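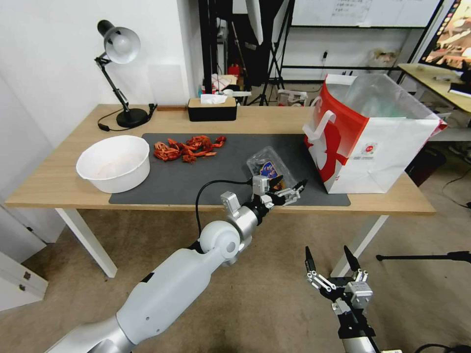

Short story submissions: manuscript inspection checklist

To be completed by the first reader before a story is passed to the fiction editor. Mark each item Pass, Fail or Query. A comment is required for Fail and Query.

Section A. File and format

A1. Word count between 1,000 and 2,000, title excluded.
Comment: use the count from the word processor. The author's stated figure is not accepted.

A2. Author's name absent from the manuscript, including headers and file properties.
Comment: file properties failed most often in the November round.

A3. Double spaced, pages numbered, scene breaks marked with a single centred hash.
Comment: blank-line breaks vanish at page ends. Mark as Query and return for correction.
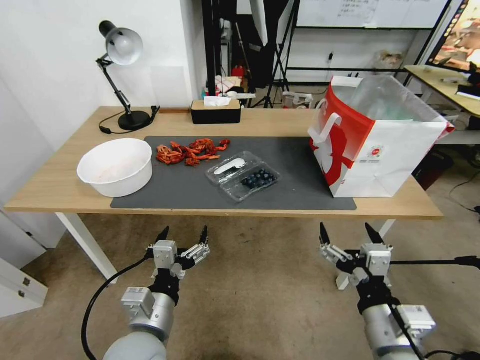 Checklist and comments: Duygu Kozan, Endside fiction desk
Revised 2026-06-15

Section B. Continuity

B1. Names and spellings consistent throughout.
Comment: in "Plakier" the landlord is Tekin on page 1 and Tekkin from page 4. Fail.

B2. Ages, dates and elapsed time agree.
Comment: the widow in the same story is 45 at the funeral and 45 at the wedding of a son born later. Fail.

B3. Point of view holds within each scene.
Comment: one slip is a Query. Repeated slips are a Fail unless the pattern is plainly meant.

B4. Objects that matter to the plot are introduced before use.
Comment: "Stisum", Pass. The key is mentioned in the second paragraph.

Section C. Opening and ending

C1. Main character identifiable by the end of page 1.

C2. Backstory in the first scene no longer than 6 lines.
Comment: count lines in the standard format only. Flashbacks set as separate scenes are exempt.

C3. Ending follows from events already on the page.
Comment: a surprise is allowed. A new character who explains everything is a Fail.

Section D. Rights

D1. Quoted song lyrics removed or permission attached.

D2. Previous publication declared, personal websites included.
Comment: mark as Query if the form is blank. Do not search on the author's behalf.

Any Fail in Section D stops the inspection. Sections A to C may be returned to the author once.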